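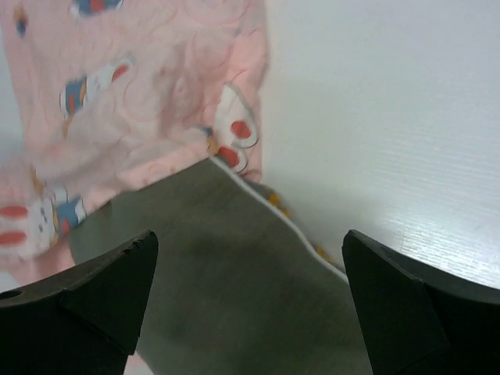
May 21, 2023
By Zoila Taipe

Pigment printing accounts for most of the cotton that leaves the Plotelau mill, and most of the complaints. The color sits on the yarn in a thin film of binder, so its life depends on how well that film was cured.

Homar, which runs the finishing line, cures at 160 degrees Celsius. In February the dwell time was cut from three minutes to 2, and rub tests on red and orange slipped within a week. Blues held. The line has since gone back to the longer setting.

Buyers rarely see any of this. A bolt that fails a wet rub looks the same on the shelf as one that passes — the difference shows up after 8 or ten washes, first along hems and fold lines, where the cloth flexes most.

Kulkarni, the mill's largest customer, now asks for a swatch from every lot. Of 287 lots checked so far, roughly 80 needed a second pass through the oven.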